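Runham Street Kitchen and Bar
Pre-opening inspection checklist, front and back of house
Date: Monday, January 15, 2024
Covers: dining room, bar, kitchen line, walk-in, dish area
Ratings: OK / Fix / Recheck

Service type: dinner, with happy hour at the bar and patio
Posted occupant limit: 214, patio included

1. Entrance and dining room

1.1 Occupant limit sign posted and readable from the door. OK.
1.2 Exit paths clear at full table layout. Fix. The two-top nearest the side exit sits in the path once both chairs are pulled out. Move it to the window wall or take it off the floor plan.
1.3 Exit lights on battery test. OK.
1.4 Floor mats flat, no curled corners. Fix. Host stand mat curls on the street side.
1.5 High chairs, straps and buckles. OK. One strap is stained but sound.

2. Bar

2.1 Hand sink stocked and not used for dumping. Recheck. Soap and towels present. Citrus pulp in the strainer, so it is being used for dumping. The dump sink is 3 steps away.
2.2 Ice scoop stored outside the ice, handle up. OK.
2.3 Garnish tray held at 41°F or below. Fix. Cherries and olives fine. Cut limes read 46°F at the end slot, where the tray does not touch the ice.
2.4 Glass washer sanitizer strength. OK on test strip. Strips expire in February, order more.
2.5 Happy hour snack warmer holding at 135°F or above. OK. Cheese dip read 142°F in the center and 138°F at the rim.

3. Cooking line

3.1 Hood filters seated, no gaps. OK.
3.2 Fire suppression tag current. OK.
3.3 Fryer to open flame spacing, 16 inches or a splash guard. OK, guard fitted.
3.4 Ikus flat-top, gas shutoff reachable. Fix. Sheet pans stacked in front of the valve.
3.5 Chocolate and caramel sauces labeled with prep date. Fix. Caramel has no label.
3.6 Allergen sheet matches current menu. Fix. The sheet still lists the old fried sandwich and leaves out the new nut spread. Pull the item from the menu until the sheet is corrected.

4. Cold storage

4.1 Ania walk-in air temperature. OK. 37°F on the wall unit, 38°F on the probe.
4.2 Raw poultry on bottom shelf. OK.
4.3 Door gasket. Recheck. Small split at the lower hinge corner, almost 2 inches long. Seals for now.
4.4 Inside release works with door latched. OK.

5. Surfaces and boards

5.1 Boards separated by use. OK.
5.2 Wood surfaces smooth, sealed, free of open cracks. Recheck. Follow the Soylu oil schedule and write the date on the sheet each time.
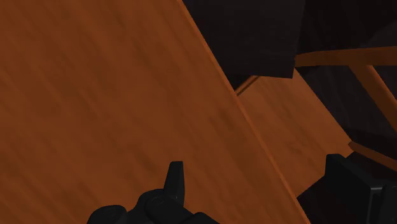

5.3 Deep knife scoring on prep boards. Fix. Resurface or discard the fish board.
5.4 Sanitizer buckets off the floor, changed on schedule. OK.

6. Dish area

6.1 Final rinse temperature at the plate, 160°F or above. OK.
6.2 Floor drain clear. Fix. Slow. It took 60 seconds to take down one mop bucket.
6.3 Chemicals stored below and away from clean ware. OK.

Comments

Items 1.2, 3.4 and 3.6 are to be closed before doors open. The rest may be closed within the week. Item 4.3 stays on the list until the gasket is replaced, even if the walk-in holds temperature. Write the probe number next to every reading; several on the last sheet had none.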